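Dirkden Community Help > Robots and Automation > Small Arms and Grippers

Two-finger gripper: fingers no longer close evenly after I took them off to clean

Posted by arnaud_bench, 9 April 2018

Hello everybody, and thank you in advance for reading all of this, because I know I tend to go on a bit! We have a pair of tabletop arms in our office in Kandville, both with two-finger grippers, and they mostly spend their days picking up small plastic parts and putting them in trays. I'm the one who looks after them, which I enjoy very much, but I learned it all on the job and there are gaps.

In March I took the fingers off one gripper to clean out the dust that collects behind them. I put everything back the way I thought it had been, and ever since then the gripper closes a little to one side. One finger touches the part first and nudges it over before the other one arrives. The part does get picked up, but it sits crooked, and by the time it reaches the tray it's off by enough to catch on the rim.

I've swapped the screws, I've cleaned the mating faces (twice), and I've run the homing routine more times than I'd like to admit. The software reports the same opening width as before, 5 mm at the pick position, so as far as the controller is concerned all is well. The picture is the view from the wrist camera, and I do use that view to check alignment, so please tell me if that's a bad habit.
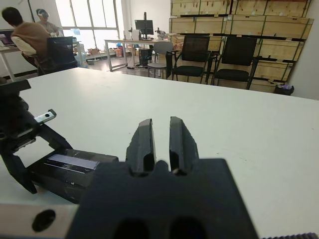 Wrist camera view with the fingers pointing away over the table. The other gripper is at the left.

My main question is whether I should be shimming one finger or starting over from the mounting plate. I'd also love to know what order you all do things in. Thank you again!

clalunus_fan

Had the same thing. Take them off and put them on again. Mine was a finger not pushed all the way home before tightening. If that doesn't fix it, call the place you bought it from.

gearsandtea

Welcome, and please don't worry about the long post, you should see some of mine! I've kept a gripper cell running for a good many years now and I have made this exact mistake more than once, so you're in friendly company.

Please don't shim anything yet. A shim can hide a finger that isn't seated, and then the next time you clean the thing you'll be chasing it all over again. Start from the plate and work outward, like this:

Park the arm with plenty of clear table under it, and move the second arm well back. In your picture it's reaching right in at the left, and you don't want to bump knuckles with it while you have a wrench in your hand. Power down and lock out both arms before you touch anything.

Take both fingers off and look at the seats with a flashlight held low. You're looking for a raised burr or a bit of old thread locker. It takes very little, and you'll often feel it with a fingernail before you see it. Wipe it clean with a lint-free cloth and let it dry.

Set the first finger in place, start both screws by hand, and press the finger firmly back against its shoulder while you snug them, a little on one, then a little on the other. Then do the second finger the same way. Use the torque from your own manual for the final turn. I'd give you mine, but it's a different gripper and the screws may well be a different size.

Now, keeping your hands well clear, power up, home it, and close it slowly on a gauge block or any straight piece you trust. A strip of paper on each side makes a lovely feeler. If both strips grab at the same moment, you're done and you can go have your coffee. If one is still loose, swap the two strips over before you blame the gripper (ask me how I know).

As for the camera, I wouldn't call it a bad habit, but I wouldn't measure with it either. Your two fingers are matching blocks, but they have a lot of slanted faces. The left one is tapered and angled, and the right one has that beveled tip, so the gap can fool your eye. A camera mounted a hair off center will do the same. It's wonderful for spotting a finger that has slipped since yesterday, so save a picture once you have it right and compare against that one.

One last thing, and then I'll let you go. If it still closes to one side after all that, look at the drive. On some models each finger has its own belt or rack, and a skipped tooth gives you just what you're describing, with the reported width looking perfectly fine. I ran up to 200 cycles on mine after resetting it and checked it again with the paper before I gave it real parts.

arnaud_bench

Oh, thank you both so much! There was a little crumb of old thread locker on one of the seats, about the size of a sesame seed, and I had been wiping right past it. The paper strips now grab together. I did 304 cycles because I got to talking and forgot to stop it, and it's still even. I've saved a fresh camera picture in the maintenance folder, and I'll do the second gripper tomorrow morning while I still remember the order.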